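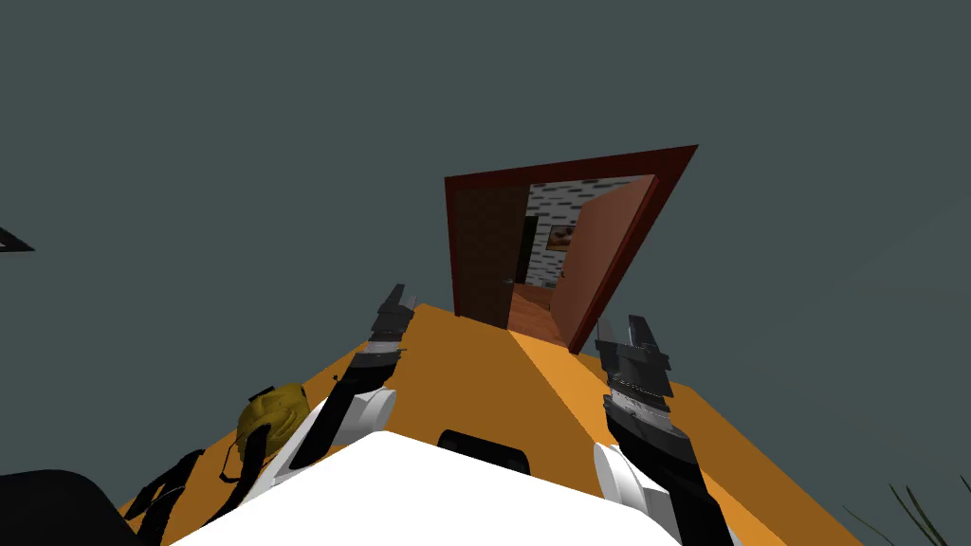
The planner returned a path in 300 milliseconds, and Natalie Furnival did not like it.

She ran it again with the same seed and got the same path. That was something. In February the Clolton build had returned a different answer for every run, and it had taken her four days to find the uninitialised variable in the collision checker. This time the software was consistent. It was consistently sending the base through the doorway at an angle that no sensible person would choose.

"Clearance is positive," said Ningsih Subramaniam from the other desk.

"By how much?"

"Four millimetres."

"In simulation."

"Everything is in simulation, Natalie. Dovham won't release the hardware until we pass."

The acceptance test was written on one page. The robot had to approach a door, pass through it and stop, 20 times in succession, without contact. Dovham had supplied the page. Arai, the planner, had been supplied by the team before them, together with a configuration file of 600 lines and no comments. One of those lines was a weight called graltport. Natalie had searched the repository for it and found one reference, which multiplied it by the heading error and passed the result to the cost function. Its value was zero.

"Graltport was the old office," Ningsih said. "Before they moved."

"Why is it a parameter?"

"Somebody needed a name."

Natalie set it to one. The planner took longer, and the path straightened slightly. She set it to four. The base now turned before the threshold and went through square, with the arms held in. She started the full series and watched the log.
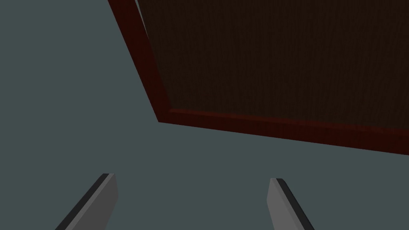
Why would a planner accept a path with so little clearance?

It minimises the cost it has been given, and a path that avoids contact by a small margin costs the same as one that avoids it by a large margin unless a term in the cost function says otherwise.

Run seven finished. Run eight finished. At run 11 the log reported a replan — the localisation estimate had jumped by the width of a finger and come back. The base waited, took a new path and continued.

"It recovered," said Ningsih.

"It waited. I'd like to know what for."

She opened the trace while the remaining runs went through. All of them passed. Ningsih wrote the message to Dovham and held it unsent on her screen.

"Do I mention the weight?"

"Mention it. Give the old value and the new one."

"And the name?"

Natalie had the configuration file open at the line. She typed a comment above it, the first in the file, giving the units and the date, December 15, 2023. She left the name as it was, committed the change and went back to run 11.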